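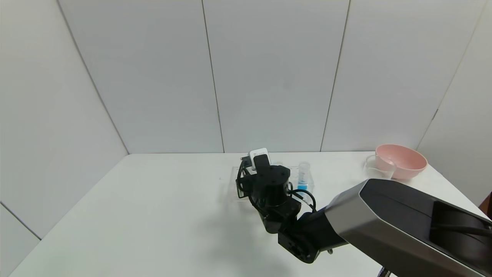 4/15/18

Second month with the arm on sample handling at Gerkus. Log for the shift: 379 tubes moved, 15 stops. Most of the stops were grip faults, and the others came from the Clida scheduler losing its connection to the cell. I cleared each one by hand and restarted from the last confirmed position.

The work has changed more than the headcount. Before the arm, two of us moved tubes between racks for most of a shift and wrote up results at the end. Now I write up as I go and get up when the alarm sounds. My wrist is better. My attention is worse – it is hard to read a column of numbers while listening for a fault tone.

Colored liquid is still the standard test load. Red-orange, yellow and blue are easy to tell apart at a distance, so a wrong placement shows up before the software reports it. 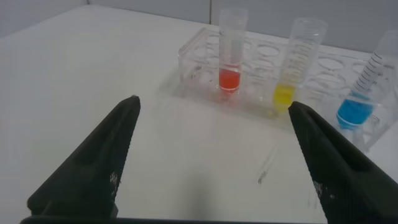
Who is responsible when a tube ends up in the wrong hole?
The operator signed in at the time, under the current procedure, even if the arm made the move.

I raised this with the Lalano office and asked for a separate line on the form for machine moves. The reply was that the form will be reviewed in July. Until then I am writing "arm" in the margin next to my initials.

Training on the Sýkora manual is up to page 64 of 121. The section on teaching new positions is short and assumes the older controller. Left a note for the night shift on the grip force setting – do not raise it again without logging the old value.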